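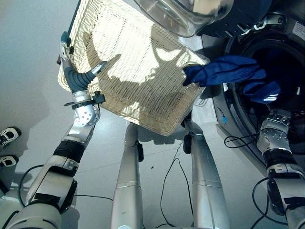

Work Order Photos and Why Your Technicians Skip Them
Speaker notes, Leonora Barredo

Slide 1. Welcome
Good morning, everybody, and thank you for coming in so early (the coffee is by the back doors, please go and get some, I won't mind one bit). Say hello to the Clallon folks in the second row. Mention that questions are welcome all the way through and that I do tend to wander, so wave at me if I do!

Slide 2. Where we started
We moved the Vetico plant onto the Vadine maintenance app in February. Before that it was paper tickets in a tray outside Fotis's office, and if the tray was full, people left them on his chair. In the first stretch we closed 2,075 work orders, and I was so proud of that number until Hortensia Zapata asked me how many had a photo attached. It was 133. Pause here, let them do the math.

Slide 3. Asking the crew
So Hortensia and I spent two night shifts following people around. We heard that gloves don't work on the touch screen, that the signal dies behind the boilers, and that the photo button was on the last page of the form, after the part where you've already hit "done" in your head. One fellow told us he'd been taking pictures all along, lovely ones too, and they were all sitting on his own phone.

Slide 4. What we changed
Photo button moved to the first page. Offline saving turned on (check that yours is, ours had been off from day one and I was the one who set it up). Only 4 kinds of job now require a picture: leaks, guards, electrical panels and anything going back to the vendor. Everything else is up to the technician.

Slide 5. The alerts
Tell the Dela Peña story if there's time. Every photo was sending a notification to every supervisor, so by lunch they had all muted the app, urgent tickets included. Now it goes to the planner and whoever opened the request.

Slide 6. Try it yourselves
Hand out the cards. Ask each table to take their longest work order form and cross out any field they haven't read in a year. Give them ten minutes, maybe a little more if they're chatting nicely. Dewanti has spare pens. Then over to Oliwia for the parts inventory session.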